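Drellonen Carry Tray for Mobile Bases

Side-mounted object tray with mast, for single-arm mobile manipulators

Sold by Leson. Ships from our shop in July and every other month of the year.

The Carry Tray bolts to the side of a mobile base and gives the arm a fixed place to put things down. If your robot picks objects off the floor or off furniture, you already know the problem: it can only hold one at a time, and every trip back to a bin costs you minutes. With the tray on, the arm picks, turns, drops and goes again. The base only has to drive to the bin when the tray is full.

We make it in white to match the common base housings. The platform has a shallow lip on the outer edge and an open side toward the base, so you can wipe it down without taking it off. The mast goes up behind the platform and carries whatever you want up there — a marker, a light or a small camera. If you don't need the mast, leave it out and put the plug in the hole.
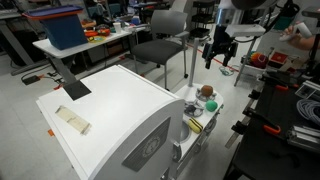

Soft and round objects are what most buyers use it for. Balls, sponges and small plush toys stay put at normal driving speed. Hard round items such as cans will roll when the base turns sharply, and for those we suggest the stick-on mat, sold separately. Flat items like cards and thin books are hard for a two-finger gripper to lift back off the platform. The mat doesn't fix that.

Teleoperation and autonomy

The tray works the same way whether a person is driving the arm with a handheld controller or the robot is running its own policy. It has no electronics and needs no driver. We supply a model file with the collision shapes so your planner knows the platform and mast are there. Please load it before the first run. Most of the bent masts we get back came from robots that had no idea they had one.

Mounting

The bracket uses four bolts and fits the Hofstetter and Salura side rails directly. For other bases you will need the adapter plate. Allow an hour for the first fit, including checking that the gripper can reach every corner of the platform. After that it comes off and goes back on in a few minutes.

Check your arm's reach before ordering. The platform height can be set to any of six positions, and the lowest ones may be out of range for a short arm mounted high on its column.

What's in the box

Platform
Mast and plug
Side bracket with bolts
Hex key
Printed mounting guide

Not included: adapter plate, mat, mast-top fittings.

Durability

Our bench test is 2,000 drops of a test ball onto the platform, followed by a check of the bracket for play. The finish will scuff where the fingers touch down. This is cosmetic, and we don't treat it as a warranty fault. Replacement platforms are available without the bracket.

Warranty is five years on the bracket and one year on everything else.

Questions about fit go to Frans Postma in technical sales. Send him the base model, the arm model and the height of the arm mount from the floor.

Page updated 9/14/24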